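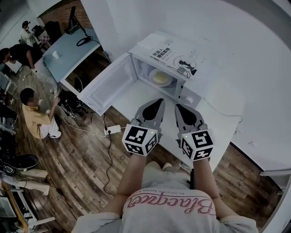 lougher_bench

Second week with the hand-held grippers, the ones with the marker cubes on the wrist, and I'm a bit torn. We've been doing the microwave job, plate and all, door open. I like the teardrop pads a lot, they seem kinder on a plate rim than the flat ones on our old Hesholm pair. Tracking is my worry. Once I get both hands near the oven I lose a cube for a moment and the whole take goes in the bin – 15 out of 65 on Wednesday! Anyone else?

granddale65

That's a high bin rate. Have you got the head camera tilted down enough? We had the same grief until we dropped ours a touch.

lougher_bench

Tried that, then I lose the top of the door. Might try a wider lens.

tin_elbow

I'd ditch the cubes altogether. We went over to the Bruvstead arms with a leader pair and never looked back. No markers, no lost takes.

granddale65

Yes, and how many takes an hour do you get out of them? I've used both and the hand-helds are miles quicker. We got to 2,000 by the end of August with 2 people.

tin_elbow

Fewer, fair enough. But I keep nearly all of mine, so I still don't agree.

pockets

Can I ask about the little green light on the cubes, does it stay on if the battery's low? Mine are an older batch with no light at all.

lougher_bench

No idea, I'll run one flat over lunch and post back.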